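How to Ink and Wipe a Copper Plate for Intaglio Printing

By Wendell Crenshaw
Sun 26 October

Inking is the step where most first prints go wrong. The drawing can be good and the bite can be clean, and the print still comes out gray and muddy, or pale with broken lines. These instructions cover a small etched or engraved copper plate, printed in black on dampened cotton paper. The same method works for drypoint if you go easier on the wiping.

What you need

A finished plate with beveled edges
Etching ink, black
Plate oil
A glass or marble slab for the ink
A stiff putty knife
Small squares of mat board for spreading
Tarlatan, cut into pieces about as wide as your forearm is long
Newsprint or old phone book pages
Whiting (powdered chalk)
Nitrile gloves and an apron
A hot plate, if you have one

We use Brostemano black in the shop. It is a stiff ink and needs a little oil in cold weather. Castellanos is softer and can go on straight from the can.

Before you start

Soak your paper first. Most cotton papers want at least 20 minutes in the tray, and heavy sheets want longer. Blot each sheet between towels until there is no shine on the surface, then keep the stack under plastic.

Check the bevels. Run a finger along each edge of the plate. If it catches, file it again at 45 degrees and smooth it with a burnisher. A sharp edge will cut the paper and can cut the felts on the press, and felts are expensive.

Degrease the plate with whiting and a few drops of ammonia, rinse it, and dry it completely.

Step 1. Work the ink

Scoop out a lump of ink with the putty knife and put it on the slab. Work it back and forth until it loosens. Lift the knife and watch the ink fall. It should drop off slowly in a thick ribbon. If it hangs on the knife, add one drop of plate oil and work it again. If it runs, you have added too much, and the fix is more ink.

Skin from the top of the can has to come out. Pick the pieces off with the corner of the knife. A piece of skin will scratch a soft plate during wiping.

Step 2. Warm the plate

Set the hot plate to low. The copper should be warm enough to notice and cool enough to hold. Ink on a plate that is too hot gets thin and wipes right out of the lines. Without a hot plate, you can skip this and spend a little longer on step 3.

Step 3. Spread the ink

Load the edge of a mat board square and pull it across the plate at a low angle. Cover the whole surface. Then go back over it in the other direction, pressing down so the ink is pushed into the lines. Deep lines need two or three passes from different sides. When the plate is covered, hold the card more upright and scrape off the extra. This ink can go back on the slab.

Step 4. First wipe

Fresh tarlatan is stiff with sizing. Crumple it and rub it against itself until it softens, then fold it into a pad with a smooth, rounded face. The loose edges all go up into your palm.

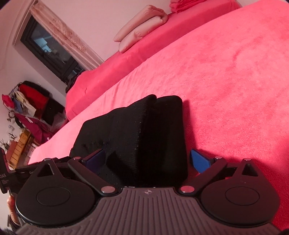

Black, fuzzy fabric on a bright pink-red bedspread.

Wipe in small circles with a light hand, moving from the edges in toward the center and back out. The job here is to take ink off the surface and leave it in the lines. Pressing hard pulls it out of both. Turn the plate as you go so you do not always wipe the same way. When the pad stops picking up ink, turn it to a cleaner part.

Step 5. Second wipe

Take a cleaner pad and repeat. The image should now be clear, with a thin even film of ink over the rest of the plate. Some printers stop here and keep the film as plate tone. Solène Bailly, who taught me, left a good deal of tone in her skies and almost none anywhere else.

Step 6. Hand wipe

For a cleaner print, dust the side of your hand with whiting, slap off the extra, and brush it across the plate in quick, flat strokes. Wipe your hand on the apron after each stroke. You can do the same with a flat sheet of newsprint under your fingers. Keep powder out of the ink, as it dulls the black.

Step 7. Clean the edges

Wrap a scrap of rag around one finger and wipe all the bevels. Check the back of the plate too.

Step 8. Print

Put the plate face up on the press bed over a sheet of clean newsprint. Lay the damp paper down, then the felts, and turn the wheel at one steady speed. Do not stop partway. Lift the paper slowly from one corner.

Common problems

White gaps in the lines: not enough ink pushed in, or paper too dry.
Gray haze over everything: needs a longer second wipe.
Streaks in one direction: turn the plate more while wiping.
Ink squeezed out beside the lines: too much oil, or too much pressure on the press.

Expect to pull 5 proofs before the wiping settles down. Clean the plate with vegetable oil and then mineral spirits, and put used rags in a metal can with a lid.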